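How to Budget for a Handheld Gripper Setup

Posted December 22, 2019 by Kenta Notes: Equipment Planning

Most first budgets for demonstration recording get the grippers right and everything else wrong. The steps below follow the order I use when a group asks me to price a room.

Step 1. Decide how many people will record at once

Price by station. A station is one person, one pair of grippers, one head camera and whatever the person is handling. If two people will record at the same time, you need two full stations. Sharing a pair between shifts works, but only if you write down who has it and when.

Step 2. Get the gripper quote in writing

Ask whether the price is per hand or per pair. Fistari quotes per hand and Baser quotes per pair, and I have seen the two numbers put side by side in a spreadsheet as if they meant the same thing. Our last pair came to $1050 with marker cubes and cables included. The other quote was $993, but the cubes were extra.

Ask these before you sign:
Are spare fingertips included?
Are the marker cubes replaceable on their own?
How long are the cables, and can you order longer ones?

Step 3. Plan the power and the cables

Draw the floor on paper. Mark the wall outlets, then where each person will stand, then where the power strips go.

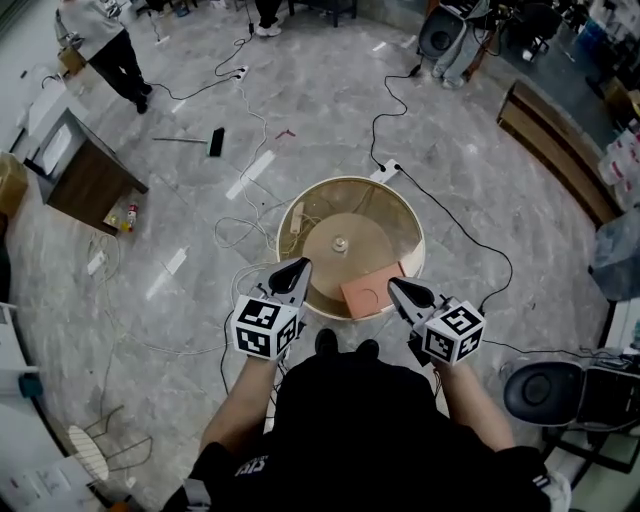
Measure each run along the floor, with slack for a person turning and bending, and buy to that length. Put floor tape and cable covers on their own line. We paid $39 for a box of covers from Tufa and should have bought a second one.

Step 4. List the props

Containers, lids, pads and other household items are cheap one at a time, so they get left out. Buy duplicates of anything that can crack or stain. Keep the receipts together, as you will want the same model again in a few months.

Step 5. Add furniture and storage

Each station needs a seat, a surface for paperwork and a shelf for props. Used is fine. Skamberg sells office returns and will deliver, but ask about stairs first.

Step 6. Set the order dates

Order the grippers first. Ours were ordered in November and took up to 2 weeks longer than the quote said. Furniture and props can wait until you have a shipping notice — they only take up space before that.

Step 7. Hold something back

Leave a line for repairs and do not let it get spent on props. Connectors and fingertips are the parts I replace most.

Kenta Nishimura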